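Student Project Report
Shared Laundry in a Residence Hall: Use, Waiting and Lint
Curkis Hall, Bronemstead - Spring term

1. Background

Curkis Hall has a laundry room on the ground floor with front-loading washer-dryers standing side by side. Residents complain about it every term. The usual complaints are that clothes come out damp, that finished loads sit in the drum for hours, and that the door will not open when someone is in a hurry. Our group wanted to find out which of these problems come from the machines and which come from the way people use them.

We looked only at Machine 1, which stands nearest the bin. It gets the most use, and keeping to one machine made the log easier to fill in.

2. Method

We put a paper log on a clipboard in the room for four weeks in May and asked residents to write down the start time, the cycle, and the time they emptied the drum. We also handed out a one-page survey and got 40 back. On Thursday evenings one of us sat in the room from 7 p.m. until closing and took notes.

The log has gaps. People filled it in well during the first week and less well after that. Loads with no end time were left out of the waiting figures but kept in the total, which came to 657 entries including repeat and rinse-only cycles for the whole room.

3. Instructions on the machine

A strip beside the door, printed in Chinese, appears to tell the user to check the drying status and not to force the door. Many residents do not read Chinese, and several wrote in the survey that they had never had it explained to them. Pulling on a locked door was the most common mistake we noted on Thursdays. 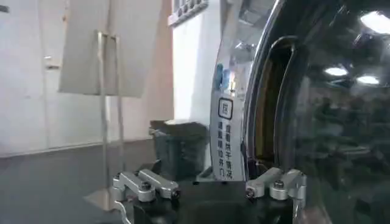 4. Loading and drying

Damp clothes were mostly a loading problem. A combined washer-dryer can wash more than it can dry in one go, and residents tended to fill the drum for the wash and then leave everything in for drying. Heavy items such as towels and hooded sweatshirts did worst. When we ran half loads of the same items, we had no damp ones at the end of the normal cycle.

We also checked lint. The Peixoto guide, a laundry handbook kept at the front desk, says to wipe the door seal after each drying cycle. Only a few people in the survey said they did this - most did not know the seal needed wiping.

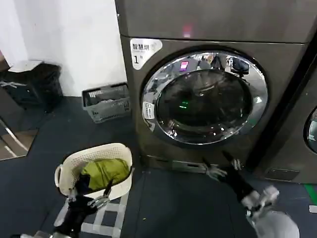 Figure 2. Machine 1 with the door closed, number sticker at upper left.

5. Waiting and emptying

The average finished load sat for about 30 minutes before it was collected. Evenings were worse than mornings. Residents did not like touching other people's clothes, so a finished load held up the machine even when the next person was standing there with a full basket.

We tried one small change. In the last week we asked people to bring their basket down and leave it on the floor in front of the machine they were using. The next person could then move a finished load straight into it. Residents using the Wodovau reminder app on their phones were also asked to set it for the end of the cycle. 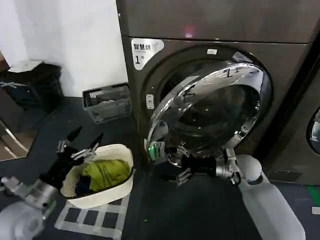
One resident wrote on the back of the survey that the basket idea was fine with her as long as people washed their hands first, and that she would still want a knock on her door before anyone moved her sweaters. Another asked for a shelf so that baskets would not have to be on the floor at all.

6. Recommendations

Post an English translation of the door instructions at eye level. Mark a half-load line on a poster for drying. Keep a cloth in the room for the door seal. Continue the basket rule for one more term and repeat the log, this time with a shorter form - ours asked for too much and people stopped filling it in.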